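Milludent Open Day – August Gallery
2 min read

I finally got myself to the Milludent open day, and I'm so glad I did! Hemi Halliday ran the afternoon demo for the people from Hindside and anybody else who wandered in (me, basically). You squeeze the handle, the two fingers close, and the whole thing gets recorded so an arm can learn it later. I got 10 minutes with it and my thumb was sore by the end.

We started on the mug, which is harder than it sounds – the handle always seems to be facing the wrong way. Then on to the water bottle, with the ribbed pink pads doing the gripping.

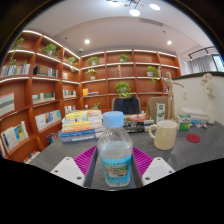

Hemi told me to slow down twice. I was coming in way too fast, and he likes a straight, lazy approach with a little pause before you squeeze. My last few tries were much better, and I've already signed up for the next one at Mondwood.

6 comments · 180 shares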